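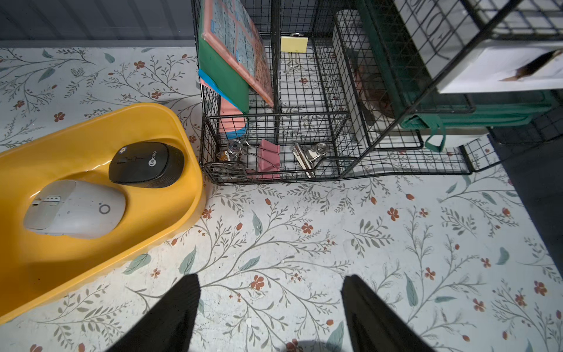 2 min read

Nesix is looking for a writer who can explain cryptocurrency to people who have never owned any, and who would quite like to understand it before they do. We are a small publication with a loyal and rather talkative readership, and our beginners' section has grown faster than we can look after it properly, so we'd love some help!

You would be writing 3 guides a month on everyday questions: what a wallet is, why fees go up and down, how to keep a recovery phrase safe, what happens when you send coins to the wrong address (sadly, we get that letter a lot). 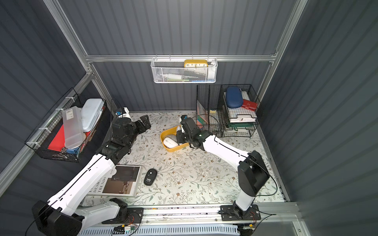

Each guide runs to 400 words or a little over, and you'll have plenty of time to do it well. Preben Bech, who edits the section, reads every draft himself and sends back friendly notes — long ones, usually — and he is always happy to talk a tricky paragraph through on the phone.

You don't need a background in finance or programming. We would like you to have used a wallet yourself, to write clearly in British English, and to be comfortable saying when something is risky. We don't publish price predictions, and we ask our writers to tell us about any coins they hold.

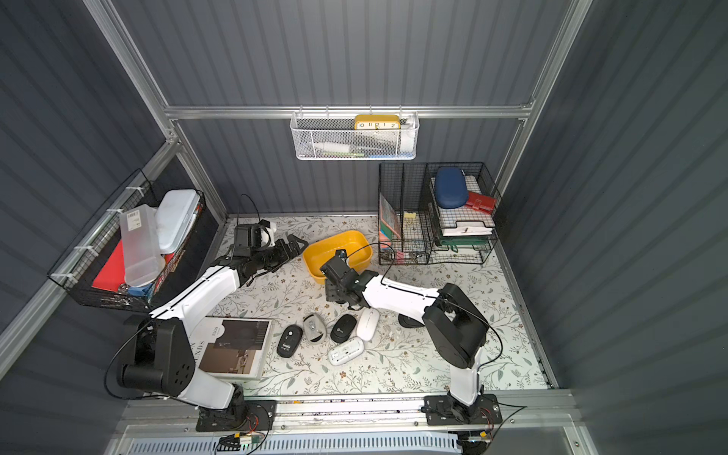
The work is freelance and can be done from anywhere, though you're very welcome at our office in Levesen if you like company and a decent cup of tea. We pay per guide, within the month, and the rate is agreed with you before you start.

To apply, please send us a short letter and 2 pieces of your writing, published or not, addressed to Preben. Applications close at the end of November, and everyone who writes will get a proper reply.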